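使い捨て透明カップの回収における水すすぎの効果と残留水分に関する調査

環境システム演習II 第5班 最終報告書
執筆担当:Roxana Olteanu、Wian Baloyi

1. 背景と目的

学内カフェ「Reneo」では冷たい飲料を透明なプラスチックカップで提供している。使用後のカップは、これまで可燃ごみとして処分されてきたが、昨年度から専用の回収箱が設置され、再生原料として引き渡す運用が始まった。引き渡し先の処理業者Gostskaは、受け入れ条件として「飲料残渣がないこと」「著しい水分を含まないこと」の二点を挙げている。

この二つの条件は両立しにくい。残渣を除くには水ですすぐ必要があるが、すすげば内壁に水が残る。回収箱の中でカップを重ねると水分の蒸発が妨げられ、袋の底に水がたまる。運用開始後の聞き取りでは、袋の重量が想定を上回ること、夏季に臭気が発生することが問題として挙げられた。臭気が残渣に由来するのか、すすぎ水の残留に由来するのかは整理されていなかった。

本調査の目的は、すすぎの方法と置き方が残留水分および残渣に与える影響を測定し、回収箱の運用に関する改善案を示すことである。

2. 調査の範囲

対象は冷飲料用の透明カップに限定した。蓋、ストロー、紙製スリーブは材質が異なるため除外した。温かい飲料用の紙カップも、学内では別系統で回収されているため扱わない。

飲料の種類は、無糖の茶、果汁飲料、乳飲料の三区分とした。炭酸飲料は果汁飲料と糖分の条件が近いと判断し、果汁飲料に含めた。この判断の妥当性は6章で述べる。

3. 方法

3.1 回収品の分類

9月の開店日に回収箱へ投入されたカップのうち、班員が立ち会えた時間帯の616個を対象とし、投入直後の状態を目視で分類した。区分は「残液あり」「すすぎ済み」「未すすぎ・残液なし」「異物混入」の四つである。異物には紙ナプキン、ストローの包装、氷以外の固形物を含めた。

分類は二名で独立に行い、一致しなかったものは三人目の班員が判定した。「すすぎ済み」と「未すすぎ・残液なし」の区別は、内壁に着色があるかどうかを基準とした。無糖の茶では着色が薄く、判定が割れる例が多かった。

3.2 すすぎ実験

未使用のカップに各区分の飲料を入れ、5分間静置した後に排出し、以下の三条件で処理した。

条件A:すすぎなし
条件B:流水で1回すすぎ、そのまま排水
条件C:流水で1回すすぎ、口を下にして2回振る

水温は水道水のままとし、調整は行わなかった。家庭や店舗での行動を想定すると、温水の使用は前提にできないためである。処理直後にカップの質量を電子天秤で測定し、使用前の質量との差を残留量とした。残留量には水と飲料成分の両方が含まれるため、条件Aと条件Bを単純に比較することはできない。そこで、乾燥後の質量も別に測定し、固形分に相当する量を推定した。

3.3 静置実験

条件Bおよび条件Cのカップを、口を上にした状態、口を下にした状態、重ねた状態の三通りで静置し、質量の変化を記録した。場所は実習棟の準備室で、窓は閉め、換気扇を弱で運転した。温度と湿度は記録したが、制御はしていない。

口を下にした場合は、カップの縁と台の間に隙間がほとんどなくなる。予備実験ではこの隙間の有無が結果に大きく影響したため、本実験では平らな台に直接置く場合と、網状の台に置く場合を分けた。

4. 結果

4.1 回収品の分類結果

616個のうち326個が「すすぎ済み」であった。半数をわずかに超えており、回収箱に掲示した依頼文は一定程度守られていると考えられる。一方、「残液あり」は昼休み直後に集中していた。回収箱から洗い場までの間に人の列ができる時間帯であり、列を横切って洗い場に行くことが避けられている可能性がある。

異物混入の大半は紙ナプキンであった。紙は残留水を吸って内壁に貼り付くため、後から取り除く手間が大きい。Gostskaの担当者への聞き取りでも、液体よりも濡れた紙の方が選別の負担になるとの回答を得た。

4.2 すすぎの効果

乳飲料では、条件Aと条件Bの間で乾燥後の固形分に明確な差が見られた。1回のすすぎで着色はほぼ消えたが、底の角の部分には白い膜が残る例があった。果汁飲料では、1回のすすぎの後に乾燥させても、指で触れて分かる粘着性は認められなかった。無糖の茶では三条件の差が小さく、測定のばらつきの範囲に収まった。

条件Bと条件Cを比べると、残留量は条件Cで一貫して小さかった。振る動作によって底の角にたまった水が排出されるためと考えられる。ただし、内壁に付着した細かい水滴は振ってもすべては落ちない。プラスチックの表面は水をはじきやすく、水は膜状に広がらずに粒となって残る。粒が小さいほど自重による流下が起きにくく、残留量の下限はこの水滴の総量で決まると推定した。 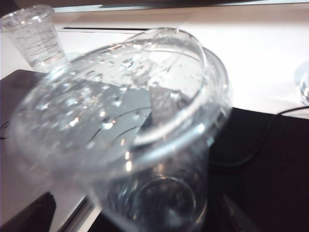
この下限に相当する量は、カップ1個では無視できる程度である。しかし、回収袋の単位で見ると状況が異なる。Reneoの販売記録によれば、学期中に提供される透明カップは月あたり4,000個であり、仮に全数がすすがれて回収された場合、個々の残留水は袋の底に集まって目に見える量になる。袋の重量超過については、残液のあるカップを減らすことに加え、投入前に水を切る動作を定着させることが必要である。

4.3 静置中の変化

最も早く質量が減少したのは、網状の台に口を下にして置いた場合であった。次いで口を上にした場合、平らな台に口を下にした場合の順となり、重ねた場合は測定終了時まで質量がほとんど変化しなかった。

平らな台に口を下にした場合、流下した水が縁に沿ってたまり、カップ内部の空気が入れ替わらない。内壁が曇る例もあった。家庭で食器を伏せて乾かす感覚からは口を下にする方が有利に思われるが、通気が確保されない限り、口を上にした方が乾燥は早いという結果になった。

重ねた場合には、外側のカップの内壁と内側のカップの外壁の間に水が挟まり、毛管力によって保持される。この水は傾けても落ちにくい。重ね置きは回収箱の容積を節約する点で有利だが、水分の面では最も不利な置き方である。

5. 考察

臭気の原因について、当初は残留水そのものを疑っていたが、すすぎ済みのカップだけを重ねて密閉した袋では、測定期間中に臭気は確認されなかった。乳飲料の未すすぎのカップを混ぜた袋では臭気が生じた。したがって、臭気は主に残渣に由来し、水分は残渣の分解を進める条件として働いていると考えるのが妥当である。

以上から、優先すべき対策は未すすぎの乳飲料カップを減らすことであり、乾燥の徹底はその次に位置づけられる。すすぎをせずに乾燥だけを促しても、固形分が内壁に固着し、後工程での除去が難しくなる。

回収箱の構造については、次の二案を検討した。

案1:既存の箱の底に網状の中敷きを入れ、下に受け皿を置く。箱の改造は不要で、受け皿の水を捨てる作業が1日1回増える。

案2:Altoraが販売する筒型の回収器を導入する。カップを重ねて収納する方式で、設置面積は小さい。ただし、4.3節の結果から、水を切らずに投入すると水分が保持される。

Reneoの店長であるDeng氏に両案を示したところ、案2は収納効率の点で魅力があるが、清掃の手順が増えることへの懸念が示された。案1については、受け皿の清掃を閉店作業に組み込めるとの回答であった。当班は案1を推奨する。

あわせて、洗い場の位置についても提案したい。現在の洗い場は注文の列の反対側にあり、昼休みには利用しにくい。残液だけを捨てるための小型の受け口を回収箱の横に置けば、すすぎまで行わない利用者についても、袋に入る液体の量は減る。ただし、乳飲料については残液を捨てるだけでは不十分であるため、掲示では飲料の種類ごとに手順を分けて示す必要がある。

6. 限界と課題

第一に、分類調査は班員が回収箱の近くにいる状況で行っており、利用者が通常より丁寧にすすいだ可能性がある。箱から離れた位置で立ち会う方法も試みたが、投入直後の状態を確認できず断念した。

第二に、炭酸飲料を果汁飲料に含めた点である。糖分の条件は近いものの、果肉の有無によって底への付着は異なる。果肉入りの飲料を独立した区分とすべきであった。

第三に、静置実験では温度と湿度を制御していない。置き方の順位は繰り返しても変わらなかったが、乾燥までの時間は日によって差があり、本報告では時間の絶対値を示していない。

第四に、すすぎに使用する水の量を評価していない。流水の時間は実験者の感覚で揃えたものであり、流量計を用いていない。カップの再生によって得られる便益と、すすぎに使う水および排水処理の負荷とを比較するには、この値が不可欠である。次年度の班が本課題を引き継ぐ場合には、最初に測定することを勧める。

7. 役割分担

実験計画および静置実験はOlteanu、分類調査の集計と聞き取りはBaloyiが主に担当した。目視判定は班員全員で行った。測定値の一覧および掲示文の案は付録に収めた。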